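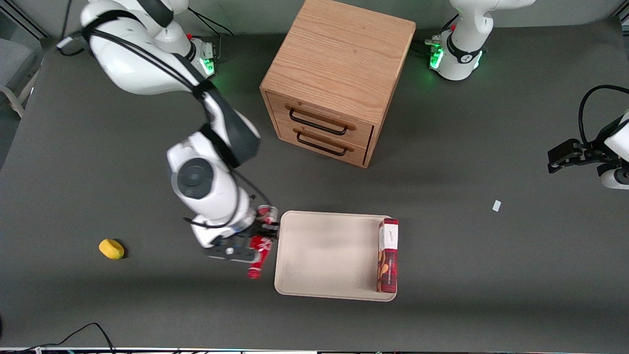

Red and white soda can, next to the tray

3 min read

To: the Plendville home canning and pantry list
Date: 1/31/18
Re: fizz in the batter

Somebody wrote:

> I have a can of cola left from the holidays and a cake recipe that
> calls for "one cup soda." Does it matter if it has gone flat? And
> can I swap it for the milk in a regular chocolate cake? I don't want
> to waste good cocoa finding out.

Oh, I have been waiting for this one! I baked soda cakes all through January (my freezer is a disgrace) and I have opinions.

First, flat is fine. I did two pans side by side, one with a can I had just opened and one with cola that sat in a pitcher overnight, same batter otherwise, and after baking I could not tell them apart. Most of the bubbles go when you stir anyway. What you are getting from the soda is sugar and a bit of acid, and your baking soda does the lifting.

Second, the swap. You can trade it for the milk one for one, but cut the sugar, or you'll get that sticky sunken middle. I take out a quarter cup and it comes out right in my oven. I also keep in a couple of spoonfuls of buttermilk if there's any in the fridge. The crumb is softer and the cocoa tastes darker. Without it the cake is still good, just a little plain, and you'll want frosting.

Now the pan. I use the old Salminen sheet pan my aunt passed down, and it bakes faster than the glass one. In the Salminen I start checking at 24 minutes. In glass it has gone as long as 41 and I nearly gave up on it. Please don't go by the clock on the recipe card! Poke the middle with a toothpick and believe the toothpick.

For the frosting, warm the cola with the butter and cocoa until it just starts to bubble at the edges, take it off the heat, and beat in the powdered sugar. Pour it on while the cake is hot. It sinks in a little and sets up shiny, and oh my goodness, the corner pieces. I cut mine into 16 and they were gone before the coffee was poured.

One thing I haven't worked out is diet soda. I tried it once and the cake was dry and had an odd aftertaste, but I also forgot the vanilla that day, so I can't blame the soda for all of it. If anyone has made it work I would love to hear how. Same goes for root beer. The Barkier church supper had a root beer cake last winter that I still think about, and I never got the recipe.

And yes, it freezes beautifully. Wrap the squares one by one before the frosting goes on.

Happy baking, and tell us how yours comes out!

Comments

I grew up near Hondine and we always put mini marshmallows in the batter. They float up and make a crust. Try it!

Made this last night in glass. Took 38 minutes. Middle was perfect, edges a bit tough.

Does the frosting work with cherry cola? Asking for my kids, who will eat nothing else.

^ Yes, did it for a birthday. Go easy on the vanilla.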